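Section 4: Running the tidy-up demonstration on an open day

Please read this section through once before your first visitors arrive. It assumes that you have already charged the Pritero hand-held gripper (section 2) and paired it with the Ladalov tablet (section 3). If the tablet still shows the amber pairing screen, go back and finish that first, as the demonstration won't start without it.

The tidy-up is the one people remember from our October open days at Plalasgate. It is slow and quiet, and visitors of any age can have a go at it. A full turn takes 10 minutes, and we suggest groups of no more than 3 so that everybody gets to hold the gripper.

4.1 Laying out the table

1. Choose a table you can reach across comfortably while standing. Put a cloth on it, the one you would normally use at home, and smooth down any folds in the part where you will be working.
2. Put an open, empty box towards the back of the table. Leave the flaps or lid off altogether.
3. Lay the small things out in front of the box with a little space between them. Bracelets, rings, a watch and earrings make a nice mixture – some are chunky and forgiving, and some will test your patience!
4. Stand at the front edge with the gripper open wide and pointing towards the box.

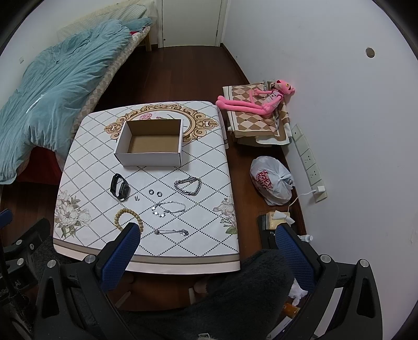

Figure 4. Jewellery and a watch laid out in front of the open box, with the gripper fingers apart.

5. Press the green button on the handle once. Wait for the short tone before you move.

Note: A patterned cloth is perfectly all right. Florencio Nieto tried plain ones for a whole season and went back to flowers.

4.2 Letting a visitor have a go

6. Show one pick yourself first. Start with a thicker bracelet, close the fingers gently, lift it clear of the cloth and lower it into the box.
7. Hand the gripper over by the body, never by the fingers, and let the visitor open and close it a few times in the air.
8. Ask them to work from the larger pieces down to the smaller ones. Rings and earrings are best left till last, when they have got the feel of the thing.
9. When the box is full or time is up, press the green button again and wait for two tones.

Caution: Keep hair, scarves and loose cuffs away from the gap between the fingers. Children under 110 cm should hold the gripper together with an adult.

Caution: Do not use anything you would be sad to see scratched. The finger pads are soft, but the arms behind them are not.

4.3 If something goes wrong

Thin chains slip. If one keeps sliding out, bring the fingers down on either side of the middle of the chain and close them more slowly than feels natural. Iker Vallejo has a knack of gathering the chain into a little heap first, and you are welcome to copy him.

If the tablet stops showing the live picture, finish the pick you are on, put the gripper down on its side and hold the green button until the light goes out. Then start again from step 5. Whatever was recorded before the stop is kept.

The tablet has room for 200 turns. On a busy day it is worth clearing it at lunchtime, following section 6, and remember to copy the recordings across first.

Spare finger pads are in the lid pocket of the carrying case, next to the small screwdriver.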